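**Cundolmont 住户通讯 · 水质专题**
2018年2月20日

去年12月,Skorstead 市西片的自来水换了水源。原来供应我们这一带的是水库水,现在改为以 Sultitton 井群的地下水为主,枯水期和检修期间再掺一部分水库水。供水方当时在各楼大堂贴过通知,英文写了一整页,中文只有两行,很多住户没有留意。换水源以后,物业办公室收到30多封邮件,问的事情大致相同:水壶里为什么有白色的东西,淋浴水为什么变小,玻璃杯洗完为什么发雾,水还能不能喝。

这一期把这些问题放在一起回答。内容来自供水方公布的水质说明、负责本楼管道维护的 Lorente 公司给出的书面答复,以及物业自己的维修记录。

## 水能不能喝

能喝。井水和水库水在出厂前执行同一套饮用水标准,消毒方式也没有变。变化主要在硬度。地下水在岩层里停留的时间长,溶进去的钙和镁比较多,硬度就高。钙和镁本来就是食物里常见的矿物质,水里多一些,对一般人的健康没有影响。正在低钠饮食、有肾脏方面的问题,或者家里有婴儿需要冲奶粉的住户,如果对饮水有特别要求,请问自己的医生,物业没有资格在这方面给建议。

有几位住户觉得水有一点“土味”或“石头味”。味道的差别是有的,水库水偏淡,井水的矿物味重一些。放进冰箱冷藏一会儿再喝,味道会轻不少。如果闻到的是汽油味、臭鸡蛋味,或者水的颜色发黄发红,那就和硬度没有关系,请马上打物业电话,先不要喝。

早上第一杯水,建议先放一小会儿再接。水在户内管道里停了一夜,味道和温度都会受影响,这一条和换不换水源无关,以前也是这样。放出来的水可以接在桶里浇花或者拖地。

## 白色的东西是什么

水壶底部那层白色的硬壳是水垢,主要成分是碳酸钙。硬水加热以后,原来溶在水里的碳酸氢钙分解,变成不溶于水的碳酸钙沉下来,粘在壶底和加热管上。有时候水烧开后表面浮着一层很薄的白片,晃一晃会沉下去,也是同样的东西。喝下去没有害处,口感不好而已。不想喝到的话,烧开后静置片刻,倒的时候留一点底。

玻璃杯和花洒上的白点,是水滴蒸发以后留下的矿物质。水干得越慢,留下的印子越大。台面、龙头根部、马桶水位线附近,凡是经常湿又经常晾干的地方,都会慢慢积起来。刚积上去的水垢很软,用湿布就能擦掉;放上几个月再处理,就要泡、要刮,费的力气大得多。

还有住户问,泡茶时杯子里那层油一样的膜是不是污染。那是茶叶里的多酚和水里的钙结合形成的,硬水泡红茶尤其明显。加几滴柠檬汁,膜会变淡或者消失。用过滤壶里的水泡茶,膜也会少很多。

## 除垢用什么

家里最方便的是白醋和柠檬酸。两样都是弱酸,能把碳酸钙溶掉,价格也便宜。柠檬酸是粉末,超市烘焙货架或者清洁用品货架上能找到,味道比醋小,冬天不方便开窗的时候更好用。

**电水壶。** 倒入半壶水,加一汤匙柠檬酸,烧开后断电,放到不烫手了再倒掉。如果壶底还有残留,重复一次。最后用清水烧开一壶倒掉,再开始正常使用。不要用钢丝球刮,刮花的地方以后更容易挂垢。

**花洒。** 能拆下来的,拆下来泡在温水和白醋里,出水孔是软胶的,泡完用手指搓一搓就行。拆不下来的,把白醋装进塑料袋,套在花洒上用橡皮筋扎紧,放一段时间后取下,开热水冲干净。镀铜、镀金或者做旧表面的花洒不要长时间泡酸,表面会变色,用湿布勤擦就可以。

**龙头起泡器。** 厨房和浴室龙头的出水口里有一个小滤网,叫起泡器。水流变小、出水歪向一边,多半是这里堵了。逆时针拧下来,有的要用扳手,请在扳手和龙头之间垫一块布。滤网泡醋,用旧牙刷刷掉颗粒,装回去的时候注意橡胶垫圈不要漏装。

**洗碗机。** 内置软水装置的机型,要按说明书重新设定硬度,并且补充专用盐。食用盐里有抗结剂,不要用来代替。没有软水装置的,可以换成带软水成分的洗碗块,漂洗剂也加上。杯子发雾如果一擦就掉,是水垢;怎么擦都在,可能是玻璃表面已经被腐蚀,这种情况泡醋也没有用。

**洗衣机。** 硬水里的洗衣粉溶解和起泡都会差一点,有人就越放越多,结果衣服上留下白印。洗衣液受的影响小一些。每隔一段时间用柠檬酸空转一次热水程序,对加热管有好处。毛巾发硬也和硬水有关,晾之前用力抖几下,会软一些。

有一点请特别注意:无论用醋还是柠檬酸,都不能和漂白水或者含氯的清洁剂同时使用,也不能前一种还没冲干净就倒后一种。酸和含氯漂白剂混在一起会放出有毒的氯气,浴室空间小,危险更大。两种都要用的话,请分在不同的日子。

## 石材台面不能用酸

Cundolmont 一共92户,台面的材料并不统一。早期装修的几层用了天然大理石,后来翻新的改成了人造石,也有住户自己换过。大理石的主要成分也是碳酸钙,醋滴上去会留下发暗的斑,擦不掉,只能请人重新打磨。石灰石和水磨石同样怕酸。

不清楚自己家是什么材料的,可以打电话到物业查装修档案。在查清楚之前,台面只用中性洗洁精和软布。在水槽边上拆洗起泡器时,请把泡醋的碗放在水槽里面,不要放在台面上。

白色的陶瓷洁具可以用稀释过的柠檬酸,泡的时间不要太长,之后用清水冲净。亮面的洁具不要用去污粉和百洁布的粗糙面,表面磨毛以后会失去光泽,茶渍也更容易渗进去。丙烯酸和树脂材料的浴缸、水槽,请先看厂家的说明,有些产品连酒精都不能接触。

水槽平时的保养很简单,用完后冲一遍,拿干布把水抹掉。龙头根部和水槽后沿之间最容易积水,抹布要伸到后面去。

## 热水器和主管道

户内热水器的所有权分两种。登记在业主名下的,除垢和维修由业主自己安排;属于大楼统一配置的,由 Lorente 公司负责,住户不用付费。信箱里的年度账单上有一栏写明了是哪一种。租户请先问房东,不要自行拆开热水器外壳。

热水器里积了水垢以后,常见的表现是加热时发出咕噜声或者爆裂声,出热水比以前慢,热水用量没有增加而电费上升。出现这些情况,不一定马上就会坏,但可以约人来看。水温设得越高,结垢越快,但也不要为了减少水垢把温度调得太低,储水式热水器温度过低容易滋生细菌。请保持厂家推荐的设定,有疑问就在检修时当面问。

大楼这一侧,春季要做四项工作:清洗地下室的总过滤器,检查热水循环泵,更换几处老化的阀门,在主热水管路上加装取样口。加装取样口以后,可以按季度记录硬度,结果会登在通讯里。施工期间个别时段会停热水,具体到哪一层、什么时间,以电梯里的通知为准。冷水不受影响。

通水后的头几分钟,管道里可能有空气,龙头会喷溅,水看上去发白。把水接在杯子里放着,如果是从下往上慢慢变清,就是气泡,不用处理。停水后第一次用水,请先开浴缸或者水槽的冷水,不要先开洗衣机和咖啡机,免得松动的颗粒冲进机器里。

## 要不要装软水机

这个问题问的人不少。大楼有没有可能统一装中央软水设备,物业向 Lorente 公司要过初步方案。设备本身放得下,难处在排水:再生时排出的盐水要接到单独的管路上,地下室现有的排水井位置不合适。方案还在改,费用没有定,这一期不登数字。等有了完整报价,会另外发给业主,由业主大会表决。

自己想在户内装的,请注意几件事。

- 安装位置如果在厨房水槽下面,要留出检修空间,不能挡住总阀门。
- 改动供水支管之前,要向物业提交申请,附上产品说明和安装公司的资质。
- 离子交换式软水机会让水里的钠略微增加,低钠饮食的家庭可以保留一个不经过软水的饮用水龙头。
- 市面上有一些夹在水管外面的“磁化”或者“电子”除垢器,效果说法不一,买之前请问清楚能不能退货。

滤水壶是比较省事的办法。带离子交换树脂的滤芯能降低一部分硬度,泡茶和煮咖啡够用。只有活性炭的滤芯改善的是味道和余氯,对硬度没有作用,买的时候看一下包装上的说明。滤芯到期要换,过滤后的水放冰箱,不要在室温下存好几天。

## 厨房用水的几点小经验

下面几条是住户在来信里写的,我们试过以后觉得可以登出来。

煮豆子的时候,硬水会让豆皮不容易软。可以用过滤水浸泡,或者在浸泡的水里加一点点小苏打,浸完倒掉,换水再煮。小苏打放多了豆子会有碱味,颜色也不好看。

煮粥和煮饭差别不大,有人觉得米汤颜色稍微黄一点,这和水的碱度有关,不影响吃。介意的话,煮的时候滴一两滴醋。

做面包的,硬水揉出来的面会紧一些,水可以略微加多。发面用老面的,第一次换水时酵头可能慢一点,多等一会儿。

加湿器请尽量用蒸馏水。超声波加湿器会把水里的矿物质一起喷出来,家具上那层细白粉就是这样来的。熨斗要看说明书,有些型号要求自来水和蒸馏水混用,有些可以直接用自来水。

养鱼和养花的住户也问过。大多数盆栽不受影响,杜鹃、栀子、茶花喜欢偏酸的土,长期浇硬水叶子会发黄,可以接雨水来浇。鱼缸换水请一次少换一点,让鱼慢慢适应。具体品种的要求,问水族店更可靠。

## 硬度试纸领取

一楼前台有硬度试纸,每户可以领一份,凭门卡登记。试纸浸入冷水后马上取出,甩掉多余的水,等颜色稳定后和包装上的色卡对比。不要用热水测,也不要测经过滤水壶的水,除非正是想比较过滤前后的差别。厨房和浴室用的是同一路冷水,测一个龙头就够。

试纸领取持续六周,领完之前都可以到前台拿。测出来的结果愿意告诉我们的,请把楼层和色卡对应的读数写在登记本上,不用写姓名。各楼层的读数差别应该很小,如果某一层明显偏离,Lorente 公司会去查那一段支管。

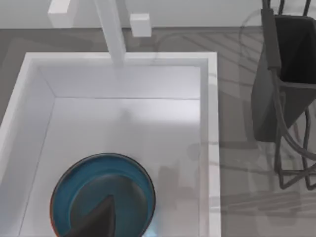
登记本就放在前台的试纸旁边,不方便下楼的住户,也可以把读数和楼层写在纸条上,投进物业信箱。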